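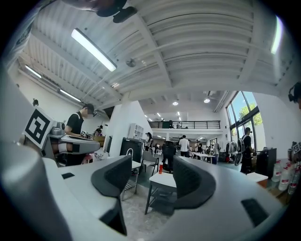 Da-eun Wang asks whether the hall can be booked for a whole season or only by the day, and whether the upper level is part of the same booking. Both questions reach the office often, and they are answered first in the list that follows.

Nitedstead Workshop Hall
Frequently Asked Questions

Bookings

Can the hall be reserved for a full season?
Yes. Reservations are accepted by the day, by the week, or by the season. A season runs for 21 consecutive weeks, and the first one of the coming program year begins in October. Season users keep the same bench positions throughout, unless the office gives written notice of a change.

Is the mezzanine included?
The mezzanine is a separate space and is reserved separately. Groups that book only the main floor should expect that others may be present upstairs during their hours. When both levels are required, please state this on the first request, as the upper level cannot be added once the schedule has been published.

How many people may use the main floor at one time?
The limit is 35, including instructors and visitors. Persons on the mezzanine are counted under a different limit, printed on the confirmation.

How far in advance must a request be made?
Requests for single days must reach the office at least 7 days ahead. Season requests are reviewed together after the closing date and are not handled in order of arrival.

Is a deposit required?
A refundable deposit applies to season reservations only. It is returned after the final inspection, less the cost of any repairs.

The Room

What are the ceiling and lighting like?
The main floor has a white ribbed ceiling with fluorescent tube lights. The area in front of the mezzanine has a lower ceiling with round recessed lights. Users who do fine or color-critical work are advised to visit before booking, and may bring their own task lamps provided that the cords do not cross a walkway.

May items be hung from the ceiling or the beams?
No. Nothing may be tied, clipped, or taped to the beams, the light fixtures, or the mezzanine railing. Banners may be placed on freestanding supports - the office has two pairs available on request.

May the white pillar be used for notices?
Notices may be attached to the pillar with removable putty only. Tape lifts the paint. All notices must be taken down at the end of the booking, including those left by earlier users of the same group.

Who controls the ceiling fan?
The fan is operated from the office. Groups working with light paper, powder, or loose fabric should ask for it to be turned off before they set up.

Storage and Benches

May materials be left overnight?
Season users may leave labeled materials on the white shelving unit beside the pillar. Daily and weekly users must remove everything at closing. Unlabeled items are moved to the office and held until the end of the month.

What is kept in the black cabinet?
The cabinet holds first aid supplies and shared cleaning materials. It is not available for personal storage.

May the benches be moved?
Only with approval. The present layout, prepared by Karkoteo, keeps a clear route to both exits. Si-eun Yook of the bookings office will send a floor plan to any group that wishes to propose a change.

Are there seats at the benches?
Stools are provided for all bench positions. Please return them under the benches after use, as the floor is cleaned early in the morning.

Damage and Insurance

Is insurance required?
Groups of any size must hold liability cover. A certificate is sent in with the season request or, for shorter bookings, brought on the first day.

How should damage be reported?
Write the details in the log at the front desk before leaving. Damage to shared property is covered by the hall up to $3,000 per season if it has been entered in the log on the same day. Damage found later is charged to the last group to use the position.

This page was last revised on Aug 30, 2022. Questions that are not covered here may be left in writing at the front desk.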